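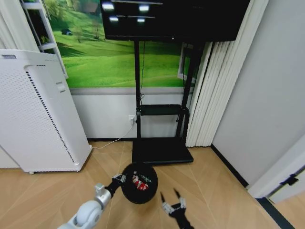 Meeting Room Walk-Through: Checklist and Comments
Tremard Community Hub, February round

What a great month for this building! Most of the list came up clean, and the few comments are easy fixes. Tick, comment, move on to the next room.

Screens on stands
OK. Base sits flat on the floor and doesn't rock when nudged.
OK. Shelf bar tight on both poles.
FIX. Cables should run down a pole and be tied in 2 places. The Sulberg Room has one tie only.
Comment: lower the screen before rolling it over the door strip, please. The strip is higher than it looks.

Floors and walkways
OK. Clear path from every seat to the door, wide enough for a wheelchair or a pram.
OK. Mats lying flat, no curled corners. The new grey ones are a huge improvement!
FIX. Loose carpet tile outside the Brultel Room. Taped for now, glue ordered.

Lights and switches
OK. All ceiling lights working, including the flickery one by the window (new tube, lovely and bright).
OK. Exit signs lit.
WATCH. Dimmer in the Ibrahim Room buzzes on low. Leave it at full until the sparky has been.

Power
OK. Tags current on all leads, 281 items in the register, and every one of them found. Very pleased with that.
FIX. Double adaptor behind the urn. Removed, use the four-way board in the cupboard.

Kitchenette
OK. Fire blanket on its hook, extinguisher needle in the green.
OK. Urn lid fits properly at last.
FIX. First aid kit short of burn gel and small bandages.
Comment: whoever labelled the drawers, thank you, it's brilliant.

Doors and exits
OK. Both fire doors close by themselves from fully open.
FIX. Side door handle a bit stiff, needs a spray of lubricant.
Comment: bins had crept back in front of the side door. Moved to the yellow square.

Next round starts at 9 am, beginning at the Sulberg Room end. Bring the torch and spare cable ties.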